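Skuleck Inline Sediment Filter, Model 35
August
By Lorena Barrientos
Print this page | E-mail this page

The Skuleck 35 is a point-of-entry sediment filter for cold water lines in homes and small workshops. It removes sand, rust scale and silt ahead of the water heater and fixtures. It does not soften water, and it is not rated for bacteria, lead or dissolved iron. Wells with any of these need separate treatment downstream of the filter.

The housing takes one pleated cartridge. Cartridges are sold in 35 micron and 13 micron grades. The 35 micron grade is supplied with the unit and suits most private wells. The 13 micron grade is intended for lines feeding small-bore valves, ice makers and drip irrigation. It loads faster and causes a greater pressure drop at the same flow.

Mount the unit upright on a wall or joist with the supplied bracket. Allow clearance under the bowl for cartridge removal. Shutoff valves on both sides are required and are not included. Flow direction is marked on the cap. A unit piped backward will pass water but will shed trapped sediment into the house line when the pump cycles.

Before choosing a grade, draw a sample from the tap nearest the pressure tank. Run the tap for two minutes, fill a clear container and let it stand overnight. Grit that settles to the bottom is within the range of either cartridge. Haze that remains in suspension is usually too fine for both, and a Sorlow carbon block or a settling tank should be considered.
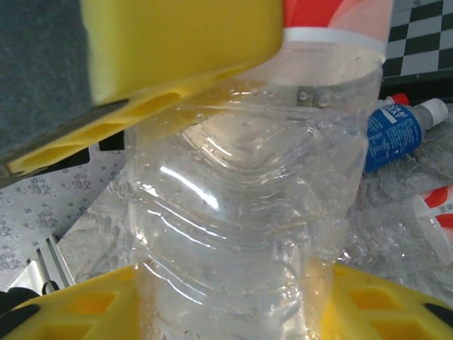

Mirta Mansilla wrote to us that the overnight sample misled her at first, as her well only throws sand after the pump has been idle for a day. She now draws one sample first thing in the morning and a second after the laundry has run, and she chose the 13 micron cartridge on the strength of the first.

Her method is sound for wells with intermittent use. Where the two samples differ, select the cartridge for the worse one.

Replace the cartridge every six months, or sooner if flow at the fixtures drops. Close both valves, press the relief button on the cap and unscrew the bowl with the wrench. Wipe the O-ring groove and apply a thin film of silicone grease. Petroleum grease swells the ring. Hand-tighten only, then open the inlet valve slowly.

Replacement bowls, rings and wrenches are stocked at the Cillavville counter. Cartridges ship in packs of two.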